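3.2 The cable task and its work surface

The second group of tasks in our study deals with power strips and their cables. We selected this object because almost every home and office has one, and because people handle it many times without much thought. A power strip has a stiff part and a soft part. The housing keeps its shape, but the cable takes a new shape each time it is put down. In our earlier work on folding towels we looked only at soft objects, and in the work on stacking boxes only at stiff ones. The power strip joins both in one thing, and the person must decide which part to take first.

The task is given to the participant in one sentence: "Please make the power strip tidy, so that it can go in a drawer." We do not say how the cable must be folded, and we do not show a finished result. Kettle tested a longer instruction in the pilot, with a drawing of a wound cable, but the participants then copied the drawing and their own habits disappeared. For this reason the drawing was removed. We kept the word "drawer" in the sentence, although there is no drawer in the task, because it gives an idea of the size that is wanted.

A light-colored board is used as the work surface. On the bare wood of the table a light brown mark or a scratch could be mistaken for the edge of a shadow, and the annotators lost time on this. The board also gives the same background to every trial, so that trials from different tables can be compared. We do not replace the board when it gets small marks from use. Haslam proposed to clean it between participants with a damp cloth, and this is done, but scuffs that do not come off are left.

At the start of a trial the strip is laid at an angle to the table edge. A strip that is parallel to the edge invites the person to wind the cable directly along the housing, and we wanted to see if the person turns the strip first. The plug is free and rests on the board. The cable makes one open curve and does not cross itself. The exact curve is not measured, since a cable never lies two times in the same way, and we accept this difference as part of the task.

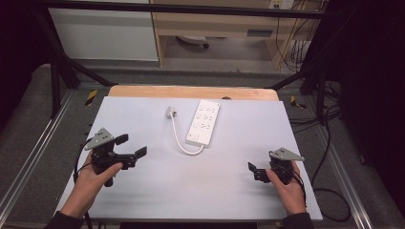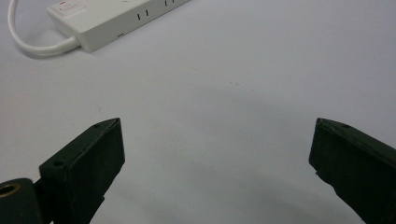

Figure 4. The white power strip on the light work surface, seen from the head position (first) and from a hand-held gripper (second).

3.3 Participants and procedure

The cable task was done by 21 participants. All of them came from the offices in our building and none had worked as an electrician. Each person did 10 trials with the strip and then had a pause. After the pause the same person did 10 more trials, so that the total was 20 for each participant. Drinks were kept on another table during the whole session.

The strip is not connected to the wall at any moment of the task. We told this to each participant before the first trial, and we repeated it after the pause. Two persons asked if they could move the switch, and the answer was that they may do what they would do at home. Movements of the switch were written down but they are not part of the analysis.

A trial ends when the participant says "ready." There is no time limit. We considered to stop the trial after a fixed time, as was done in the Doltilico study of kitchen drawers, but tidying a cable is a task where people often undo their own work. If the first fold opens again, many will begin from the start. A fixed limit would cut off these second attempts, and they are, in our opinion, the most interesting part of the material.

3.4 Description of the cable states

To compare the trials we needed a small set of names for the state of the cable. The first list was made by Kettle after reading the notes of the pilot, and it was too long. Several states differed only in the size of the loop, and two annotators could not agree on them. The list that we use now has four states.

Open. The cable has one or more wide curves and does not cross itself. The plug may be at any distance from the housing. Every trial begins in this state.

Gathered. The cable has been pulled close to the housing, but it has no order. Parts of it may lie on top of each other. This state is often short, and some participants pass it completely.

Folded. The cable goes back and forth in lengths that are nearly parallel, or it forms a coil with a clear center. The fold is not held by anything.

Held. The folded cable stays in place without being touched. It may be wound around the housing, or the plug may be pushed under the last turn.

The annotators marked 2816 changes of state in the complete material. A change was marked at the moment when the new state was first reached, also if it lasted only briefly. When a fold opened by itself, the cable was marked as open or gathered again, depending on where it came to rest. Haslam and Kettle discussed all cases of disagreement together, and when they could not decide, the earlier state was kept.

One difficulty remains with the state "held." A thick cable pushes back against the fold, and it may open slowly after the participant has said "ready." In such a trial the last state is still "held," because this was the state at the end of the trial. A reader who is interested in how long a fold survives will need another method, for example the one used in the Ometti storage tests, where each object was left overnight and looked at again at eight in the morning.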